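Craft table, take two

I've finally started on the big January sort-out, and I'm loving it! The white cloth is back on the table (78 pence at the Dadano jumble sale last March, still my best bargain ever) and the red tray has come out too.

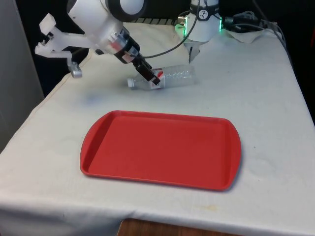

Red tray, white cloth, one plastic bottle for the saving pile.

I keep clear bottles for seedlings, and I've got 16 stashed already. Beans first, then sweet peas. I can't wait to get sowing!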